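Malley House > Around the Rooms > The Gingham Table
14 comments | 37 shares

The Gingham Table

Friday, September 4, 2020

I love a table that collects things. Kitchen tables do it with mail and fruit, hall tables do it with keys, and the one in the back bedroom does it with absolutely everything. It has been my favorite corner of the house all summer, and I finally have a page for it!

A little background for anyone new to the gallery. I started Around the Rooms in July with the pantry shelves, then the Stiltthorpe dresser, then the long run of pages about the sewing drawers (11 of those, and I could have gone on). Plenty of you wrote in to say you like the messy pages best — the ones where I hadn't straightened up first. I do too. A tidy shelf is lovely to live with, but there isn't much to look at for more than a minute. Give me a tabletop where the gloves and the packets and the odd bits of fabric have all landed together and I'll happily stand there with my coffee until it goes cold.

The cloth is where it all begins. I'm mad about gingham in any color, but pale blue and white is the one I come back to, and a gingham with colored dots printed over the checks is just pure cheer. It makes anything you set on it look like it's come to a picnic. I bought mine at the Plarner market, from the stall at the far end that sells remnants and tea towels, and it cost less than the parking. If you've never put a patterned cloth in a bedroom, try it! People keep them for the kitchen and the yard, and I can't think why, when a small table by the bed gets just as much use and a lot more looking at.

What I enjoy most is how things with nothing in common get along. Leather next to a folded napkin, or maybe a card. Knitting next to crackly plastic. Bright yellow beside red, with a bit of mint green joining in from the side. I'd never pick those colors out together in a store, and yet on the checks they look terrific. My Gisler color cards would have a fit.

A few notes on the leather, as I had questions about it after the dresser page. Tan is the shade that shows its age most beautifully, and I like a sheath with a bit of brass on it, particularly at the tip where it picks up the light. I go easy on the polish — a soft dry cloth does nearly everything. Knits I leave alone unless they really need a wash, and anything shaggy gets shaken out of the window and fluffed up by hand.

On to the table itself!
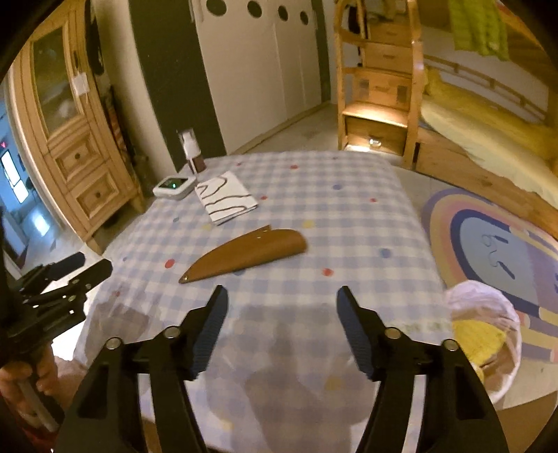
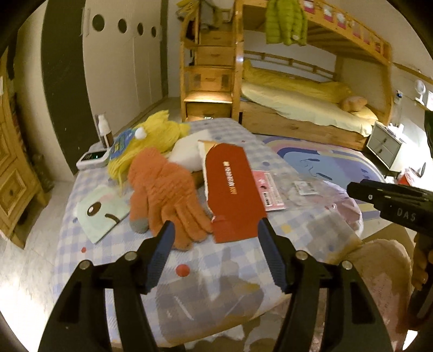 The gingham table, twice over: tan leather sheath and wavy-patterned napkin or card in the first, fluffy orange glove and red paper package in the second.

3 comments on these pictures | 10 shares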